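Two-arm robot keeps fumbling the pencil case handover. Is our plan realistic for the school's August showcase?

Community help > Clubs and classes > Robotics
2 replies

Thaís Pacheco
Monday, 4:15 pm

I help run the after-school robotics club and I'd like a reality check from people who have done this with kids before.

Our group picked "pack the bag" as their project. The robot has two arms with simple two-finger grippers, and the idea is that one arm picks up a pencil case, passes it to the other, and the second arm puts it in a school backpack. The kids drive the arms by hand to record the moves, then train a model on the recordings and let it have a go on its own. The software side is run through a package called Trusside, which came recommended by another school. It has a cheerful web page claiming students can get a working skill in an afternoon. We have had a lot of afternoons.

Where we are now: 24 recordings, done by four different students. When the model runs by itself it usually gets to the case with one arm, then either squeezes it so it pops out sideways, or lifts it and waves it past the other gripper without letting go. The handover has worked twice. The kids cheered so loudly the second time that the librarian came in. I was less impressed, as it had done exactly the same movement with the case missing a few minutes earlier.

Another parent thinks we need 900 recordings. The Trusside forum says "more data" to everybody about everything. I don't doubt more would help, but these kids are 11 and there is a limit to how many times a person can pick up a pencil case after school before they start drawing on each other.

So:

Is a handover plus a bag too much for a beginner group?
Should we have one student do all the driving?
Does it matter that we pack everything away after each session and set it up again by eye?

We can't spend much. Please don't tell me to buy a depth sensor.

Aksel Snorradóttir
Monday, 7:40 pm

More data. Also try slowing the arms down. Our club used Trusside last year and it was great, the kids loved it. Good luck!!

Adalberto Coutinho
Monday, 9:05 pm

I'd take "it was great, the kids loved it" with a grain of salt. I've judged two of these student showcases and the kids love it whether or not the thing works, so that tells you nothing about the software.

On your first question, yes, I think it's too much as one task. You have a pick, a handover, and then a soft bag with a floppy opening, and each one is a place to fail. If every part works half the time, the whole chain works about one time in eight, and you'll spend the showcase saying "it did it yesterday". Cut it up. Get the pick going, then the handover. The bag can be a stretch goal, and I would quietly expect not to get there.

On the second, I'd use one or two drivers at most for the recordings you train on. Four kids will do it four ways. One grabs the case by the end, another grabs the middle, someone swaps arms halfway. The model gets a muddle of all of them. Let the others be the ones who reset the table, keep the log and call out bad runs. Those are real jobs, and in my experience the kid with the log ends up understanding the project better than the driver.

On the third, it matters more than anything else you mentioned. If the table is a hand's width closer than it was last week, your old recordings are describing a different room. I'd want to know how many of your 24 were done in the same setup before I blamed the model, the software or the children.

What I would do, in order:

1. Fix the table. Tape on the floor for the legs, and leave it there between sessions if the school will let you. Do the same for the base of the robot.

2. Watch all 24 recordings back with the group and throw out the ones where the driver fumbled or changed their mind. You may end up with fewer than a dozen. That's fine. I'd sooner have those than the full set with rubbish in it.

3. Pick one start position and stick to it. Hard case, flat on the table, lying lengthwise between the grippers, with the bag standing well back. One gripper takes its end of the case and the other waits with its jaws open, facing the opposite end. Don't let anybody vary the spot until the robot can manage this one.

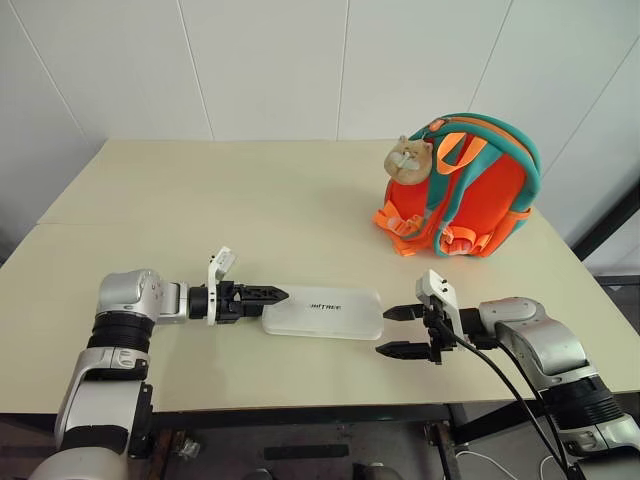
4. Record the new runs in one sitting if you can. Have the driver pause for a full second when both grippers are holding the case. People rush the swap and the model never gets a decent look at it. My guess is that's where your "waves it past the other gripper" comes from, though I can't prove it from here.

5. Test it properly. Decide beforehand how many tries you'll do and write down every one, including the embarrassing ones. Then do some tries with the case moved a little, and some with no case at all. You already found out that it acts the handover with nothing there. That is the most useful thing in your post and I'd put it on the poster.

As for 900 recordings, where did that number come from? I see figures like that passed around and they're nearly always from a different robot doing a different job. Add a small batch, test, and see whether the score moves. If it doesn't, another pile of the same won't save you.

I'm not keen on slowing the arms down either, at least to start with. If the grip is in the wrong place, slow just means you wait longer for it to drop. For the popping out sideways, look at where the fingers meet the case. A smooth plastic case pinched right at the rounded end has every reason to shoot out. Have the driver go a bit further in, and try a strip of rubber on the fingers if your supervisor is okay with it.

Thaís Pacheco
Tuesday, 8:20 am

Thank you, that's blunt but helpful. I checked the log, such as it is, and I can't tell which recordings were done in which setup. I suppose that answers it. Tape is going down this week.

The kids are not happy about leaving the bag out. One of them asked whether a judge would mark us down for only doing half of it. Would you?

Adalberto Coutinho
Tuesday, 12:30 pm

I'd mark you down for claiming the bag works when it doesn't. Half a task with an honest score sheet beats most of what I've sat through. Leave the backpack on the table so they can talk about what comes next, and make sure whoever is presenting can say why the bag part is harder.

Get two different kids to run the tests from the ones who did the driving, too. Drivers are generous markers.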